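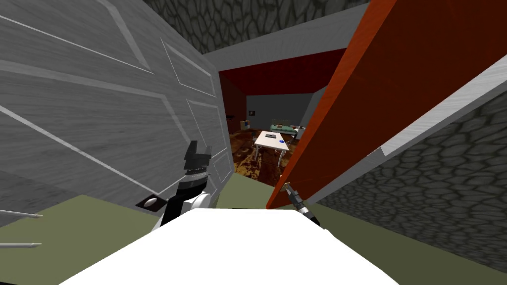 Figure 4. Simulated interior, doorway view. Source: C. Morais.

4.2 Messages left on the prayer wall

The Drovilgate parish opened its online prayer wall in April, when the church building was closed for roof repairs. Anyone could leave a short message, signed or unsigned, and anyone could reply. We collected 128 messages from the first month, with the agreement of the parish office, and read each one twice. Names were removed before coding.

Most messages asked for prayer on behalf of somebody else. Illness was the commonest subject, followed by bereavement and worry over grown-up children. In 39 messages the writer mentioned a person who had already died, and in these the tone was different. Writers often spoke to the dead person directly, then turned to God or to the other readers in the next sentence. Kozłowski describes the same shift in handwritten prayer cards, and we follow that account in treating it as one kind of message and not two.

Replies were shorter and more regular in form. Many repeated a set phrase such as "holding you in prayer" or "with you tonight". Readers we interviewed did not find these phrases empty. A woman from the Skonach house group said she would have been uneasy with anything longer from a stranger.

Only 16 messages raised a question about why God allows suffering. These drew more replies than the rest, and the replies rarely tried to give an answer. Some quoted a psalm. Others told of a loss of their own – usually in two or three lines – and left the question where it was. One writer came back four times to the same thread, thanking people by their first names.

The wall at Prornomura, which we use for comparison in the next section, was moderated more closely. Messages there were held until a member of the clergy had read them, and direct speech to the dead was sometimes edited out. At Drovilgate nothing was edited, though two messages were taken down at the writers' own request and are not counted here.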